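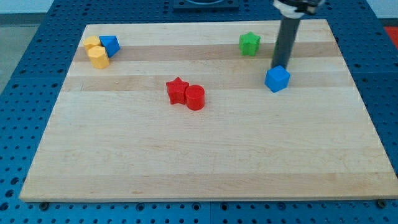
Irnisance has revised its bench practice rules for tabletop manipulation work. The rules apply to every arm cell at our Clondthorpe site and will be shared with partner labs on request. Section 2 covers the work surface: a flat board on the perforated table, fixed at its front edge with bolts set into the table grid. The near half of the board stays clear at the start of a run, with the colored blocks kept to the back half.

2/ Fixing the board comes first. A board that shifts by a few millimeters during a session makes every recorded position after that point unreliable. Operators are to check each bolt by hand before power is applied to the arm and again after any contact fault. A loose bolt ends the session. Runs completed since the last good check are marked as suspect in the log.

3/ On block sets. Each cell keeps one registered set, listed by shape and color in the cell record. Pieces may not be borrowed between cells, even when they look identical. A chipped or worn piece is replaced and the change is written down the same day. We found 17 unregistered pieces in use during the February review.

4/ On starting layouts. Blocks may touch or stand partly behind one another if the run sheet allows it. The sheet must say so in advance. Operators should not tidy a layout by hand once recording has begun. If a piece falls, let the run finish or stop it, and record which was done.

5/ On contact. The arm's downward force limit is set per tool and stored with the tool record. It is not to be raised at the bench to get past a failed pick. Requests for a higher limit go to the cell lead in writing and apply to one task only. The previous limit is restored when that task closes.

6/ On hands. No one reaches over the board while the arm is enabled. Pausing the program does not meet this rule. The arm must be in its stopped state, confirmed on the panel, before a hand crosses the table edge. This applies to visitors, students and senior staff alike.

7/ On records. The Amin project reviewed 3556 runs under the earlier rules. Of these, 102 could not be used because the starting layout had not been saved. Under the revised rules, a run without a saved layout is not counted toward any result, including internal reports.

8/ The Rosia cells will move to the revised rules once their tables have been refitted. Until then they continue under the earlier text, with one exception: post 6 applies there immediately.

9/ Comments from partner labs are welcome through the usual contact address. Please cite the section number and describe the cell setup in use. Comments on tool changers will be held for the next revision.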